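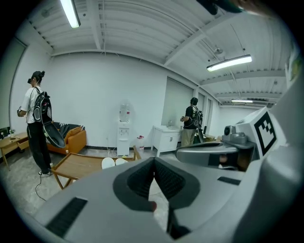 Irkgate market hall to close for floor repairs

The covered market in Irkgate will close for five weeks from the first Wednesday in May, the town office said. The old floor in the fish and vegetable rows will be taken out and a new one will be put in, with better drains under it.

The traders learned about the date in a letter last week. Most of them will move to the parking lot behind the bus station, where the town is going to put up tents and bring water and electricity. The rent for a place in a tent will be 400 a month. A normal stall inside the hall costs 820.

"The drains are from my mother's time, so I am not against the work," said Krystyna Szczepańska, who sells cheese and eggs. "But May is a good month for us, and I would prefer that they start in January."

Bogumił Zalewska of the town office answered that the work could not be done in winter, as the concrete needs mild weather to become hard in the right way. He added that the company Soteck has promised to work also on Saturdays.

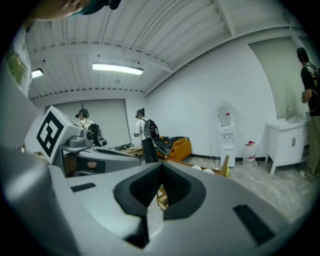 The main floor, with its corrugated ceiling, will reopen in June.

The hall has 1310 square meters of floor, but only the two lower rows will be replaced this year. The upper part, where the clothes and shoes are sold, must wait until the town finds more money. The public toilets will stay open during the work, with an entrance from Brutska Street.

The bakery Michalík will not move to the tents. Its owners decided to take their vacation in this time and to paint the shop.

Customers who come by car should know that the parking lot will be full of stalls - the town asks them to leave their cars near the swimming pool and walk from there. The tents will be open from 7 a.m. to 2 p.m., every day except Sunday.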